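Plostirow Hard Carrying Case, Black

Item number 1150
Available for loan to staff and enrolled students

The Plostirow is a rectangular hard-shell case with a black plastic body and rounded corners. It is issued for the transport and storage of small instruments, measuring tools, cables and other items that should not travel in a soft bag. The case is carried by a broad handle on the front. The lid is hinged at the rear.

Each case on the loan list is issued empty. Borrowers who need padding should request a foam insert when they make the reservation. Inserts are stocked in two depths and may not be cut or glued. A borrower who requires a custom insert should write to the equipment desk at least 30 days before the case is needed.

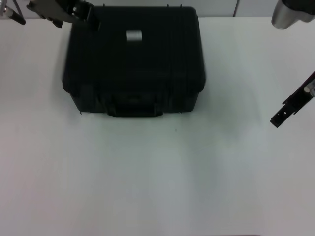
The case may be reserved for a single day, for a week or for a full term. Term loans begin in February and are renewed once on request. A deposit of $89 is held for every loan and returned when the case has been checked in. Departments with a standing account at the Pliltville campus are not asked for a deposit, but the account holder must sign for the case in person.

Before use

Set the case on a flat surface with the handle facing you. Release the latches before lifting the lid, and raise the lid with both hands until it stands upright. Do not lean on the open lid or rest tools against it. Small parts should be placed in a bag or tray first, as they are difficult to find against the dark interior.

Heavy items belong at the bottom and toward the hinge side. The lid should close under its own weight. If it has to be pressed down, the case is too full and a second one should be requested.

Labels and markings

Borrowers may attach a paper tag to the handle. Adhesive labels, paint and permanent marker are not permitted on the body or lid. Any label already fixed to a case must be left in place.

Cleaning and return

Wipe the case inside and out with a damp cloth and mild soap. Solvents and abrasive pads will dull the plastic and must not be used. Leave the lid open until the interior is fully dry, then remove all personal items and close the latches. Cases are returned to Room 2035 during desk hours. A case left in the corridor is treated as still on loan. 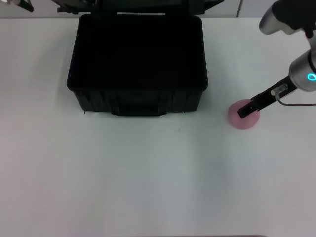
Stirnus Technical College | Department of Equipment and Stores

Damage should be reported at the time of return. Cracks in the shell, a loose hinge or a latch that no longer holds will be recorded on the loan form, and the case will be withdrawn until it has been inspected. Ordinary scuffs and scratches are not charged to the borrower. Lost cases are charged at replacement cost.

The Plostirow is not approved for shipping by air freight or for the storage of chemicals, batteries in bulk or food. For those purposes, please consult the separate listing for the Sin transport series.

Reservations and questions about inserts should be addressed to Miklós Somogyi, Equipment Desk.

Related items: foam insert, shallow; foam insert, deep; shoulder strap; paper handle tags

Page last revised November 20, 2025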